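Filed under: Bench notes / Money (lack of)

September 2021

Budget for the snack-packing work. Agathe Tanguy wants one figure by tonight, so she's getting three and can choose the one that hurts least.

Clesurgate quote 1,670 for a second pair of hand-held grippers, finger pads extra. Vodico want 3,000 for what looks like the same thing in a nicer case. Zuccaro haven't answered since January and I've stopped checking.

Pads are the real cost. We went through nearly 800 worth last year and I had budgeted for none, a decision I stand by only in the sense that I made it. Put in 5 spare sets this time. Ask Clesurgate if they'll do blue.

Wrappers are still the awkward part: shiny, crinkly, no two bend alike. Any arm we buy has to cope with this lot.

Packets in the grippers, green box on the table:
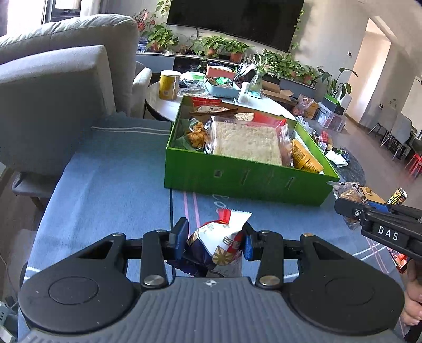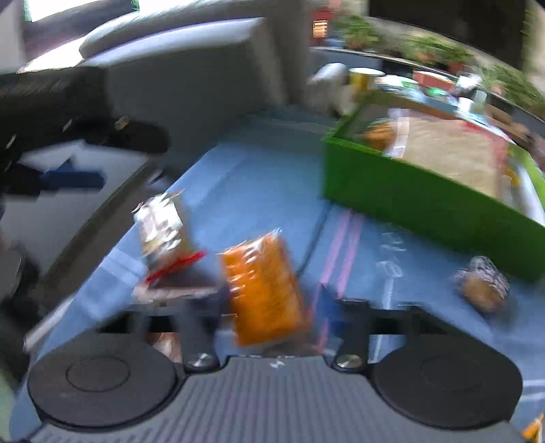 Arm itself: leave until next year. Amiretti will lend a demo unit if we pay carriage both ways, and their idea of carriage is ambitious. Get it in writing.

To do: VAT on the Clesurgate quote. Find out who signed for the last lot of pads. Groceries need their own line, Agathe won't let me call them fixtures again.

Contact the workshop | © Bench notes | Back to top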